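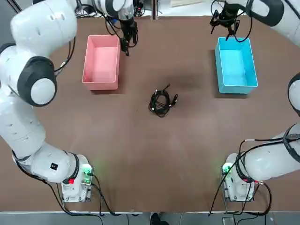
Pink bin for cables we keep, blue bin for cables that go. The black cords in the middle are still to be sorted.

Cable sort-out continues through March

The cable drawers on the second floor of the Pevham building are being emptied, and we would like everyone to go through their own desk drawers at the same time. The drawers in room 200 were finished in February. Room 201 is next, followed by the tall cabinet by the copier.

The method is simple. Each bundle goes on the table, gets untangled if needed, and is checked for damage at both ends. Cords with cracked covers, bent plugs or exposed wire go in a blue bin. Anything sound goes in a pink one, along with cords you can't identify. Renato Montecinos will look at the unknown ones later in the week and match them to equipment where he can. Please don't throw out a cord only because you don't recognize the plug. Two of the Stitier label printers were out of use for most of the winter for want of a power cord, and both cords were at the back of a drawer in 200.

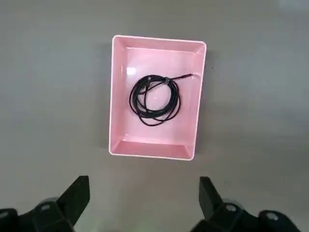
Coil cables loosely, in loops as wide as your hand or a little wider, and put one tie around them. Winding a cord tight around your fingers strains it near the plug, and that is where most of the damaged ones have failed. Soft ties are in the box on the windowsill. Twist ties are fine too if that's what you have – just don't pull them tight. Rubber bands dry out and stick, so take those off.

Put one kind of cable in each bin if you can. Mixed bins knot themselves together again on the way downstairs, and we would like to do this job only once. When a pink bin is full, write the contents on a strip of masking tape, stick it on the short side and leave the bin on the bottom shelf in the storeroom. Empty bins are stacked next to the door.

Blue bins are emptied into the electronics recycling crate, which Amadi collects at the end of the month. Batteries and power strips can't go in that crate. Leave them on Renato's desk and he will deal with them separately.

If you need a spare cable, look in the storeroom before ordering through Fasell. Long network cables are still wanted for the back offices, so set aside any you come across – gray or black, it makes no difference.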